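Geddes Two-Drawer Metal Cabinet, Gray
Sold by Ivmont

Overview
Specifications
Delivery and setup
Care
Customer comments

The Geddes is a low metal cabinet with a flat top and full-width drawers, stacked one above the other. It goes next to a desk, under a counter or at the end of a break room bench, wherever people need a place to put down lunch and a place to put away everything else. The top has no raised rim, so it wipes clean in one pass and a tray can slide straight off it.

Each drawer has one dark curved metal pull mounted in the center of the front. The pull stands off the panel far enough for a gloved hand. Both drawers open all the way, so you can see and reach the back of the drawer without taking the front things out first. The inside is gray like the outside.

The drawers are shallow. They suit papers, cutlery, small tools, snacks and cans lying on their sides. If you need to stand bottles or binders upright, look at the Lando, which has one deep drawer in place of the lower one and otherwise takes the same pulls and feet.

Specifications

Item: Geddes two-drawer cabinet
Color: gray
Body: metal
Drawers: 2, full opening
Pulls: dark curved metal, center mounted, one per drawer
Feet: 4, adjustable from below
Drawer cycles tested in our shop: 3000
Top width: 700 mm
Locks: none (lock kit sold separately, fits upper drawer only)
Assembly: delivered in one piece, pulls and feet to be fitted

Delivery and setup

The cabinet comes strapped to a small pallet with the drawers taped shut. Leave the tape on until it is in position. Fit the feet first, with the cabinet on its back on a blanket, then stand it up and level it. Hard floors such as terrazzo or tile need the rubber caps from the parts bag. On carpet, leave them off.

Open one drawer at a time. Loaded with tools, two open drawers put too much weight in front of the feet. Customers who keep heavy items in the upper drawer should order the Atska wall bracket, which screws into the back panel using the holes already there.

The pulls use ordinary machine screws. Spare pulls are stocked in dark metal only. We stopped carrying the bright finish last March.

Care

Wipe the top and drawer fronts with a damp cloth and a little dish soap. Dry the metal afterward. Do not use scouring powder, which dulls the gray finish. Cups, cans and bowls will leave round marks over time, mostly on the part of the top that gets used the most. Fresh ones come off with soap. Older ones can fade with a soft cloth and car polish, but scuffs that have gone into the finish will stay.

Drawers used for food or empties should be emptied and wiped weekly. Cans tend to drip when they lie on their sides, and dried soda makes the drawer floor sticky. A sheet of plain shelf liner cut to size is enough protection. Avoid thick foam liners, as they use up height in a drawer that has little to spare.

In use: lunch things on top, lower drawer open with a crushed can in it.
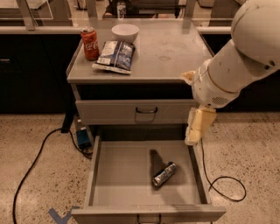

Everett Szabo, 17 February 2022
We have two of these in our break room and the drawers still run fine. I would have liked the bottom one deeper. We use it for empties and it fills up fast unless people crush them. The top marks easily, as the care section says, and car polish took most of the rings off ours. The pulls came loose once on each cabinet. I tightened the screws from inside the drawer and they have held. Can the lower drawer be swapped for the deep one later?

Reply from Ivmont
The deep drawer will not fit the Geddes body, as the runners sit at a different height. For loose pulls, add the spring washers from the parts bag. If yours are missing, send us the order number and we will mail a set.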